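Last updated 9/24/21

# Budgeting for your first hand-held grippers

I love this part of a project! You haven't collected a single demo yet, the spreadsheet is empty, and every choice is still open. These are the steps we followed for Custa, our laundry project, and they should work for any small team planning to record on real beds with real clothes.

## Step 1: Start from the clothes

Write down what the fingers have to handle before you look at a single price. For us that meant everything from full-length trousers to socks, all of it on ordinary bedding.

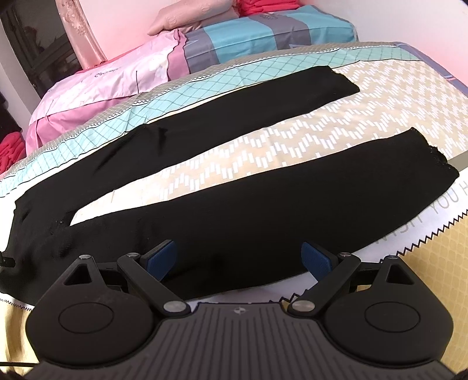 Black trousers, then black socks:
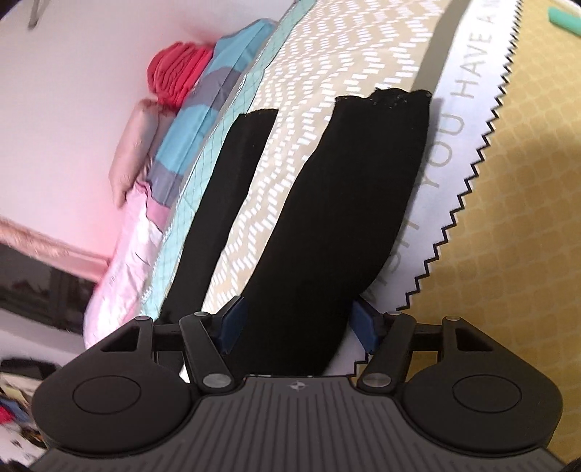
Ateş read a draft of this page and wrote back that we had the order wrong: price the spare finger pads first, then decide how many grippers you can afford to keep running. Fair point, and I've moved pads up to Step 2 (thank you!).

## Step 2: Price the parts that wear out

Pads, cables and pivot hardware all go on one line called "consumables." We set aside $149 per gripper for the season and that has held up nicely.

## Step 3: Price the grippers

Our quote from Doltstead came to $1697 for 2 units, with cameras. Ask for these in writing:

- lead time, in weeks
- whether left and right fingers are sold separately
- shipping and any import duty
- what the warranty says about dropped units

We forgot the duty. It added $182, and the mounts had to wait until February.

## Step 4: Add the boring lines

Storage cards, a hard case, a charger for each unit, and a little money for clothes. Buy those secondhand! Go for a mix of colors, and get plenty of dark items if that's what your users wear.

## Step 5: Book the space before you order

Skorkbridge lets us have a furnished bedroom by the half day, so we plan deliveries to land the week before a booking. Run one short trial session as soon as the first unit is charged, go back to your consumables line, and fix it while the order for the second batch is still open.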